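The Deramel manual says you only need to re-check the gripper after 1,000 cycles. I don't believe it, and neither does Somkiat Wiriya, who got me into this hobby and has stripped more screws than he'll admit.

My October routine goes like this. Power off, arm parked, then a driver on every screw in the linkage bars. Two were loose this time, well short of the magic number. I put a dab of threadlocker on both, wiped the pivots and left the housing alone. The forum crowd swears by greasing everything. I tried that once and spent an evening picking lint out of it.

Then I power up and home it 3 times, and only after that do I let it hold anything. The "auto-calibrate" button gets pressed too, for whatever that's worth. 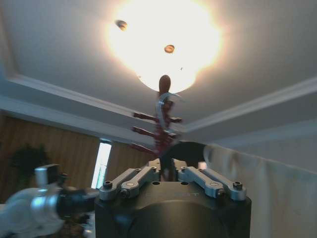

My other gripe is the wrist camera bracket, which the Groletton people sell as tool-free. Mine needed a hex key and some bad language. I'll check the screws again in two weeks and see who's right about those cycles.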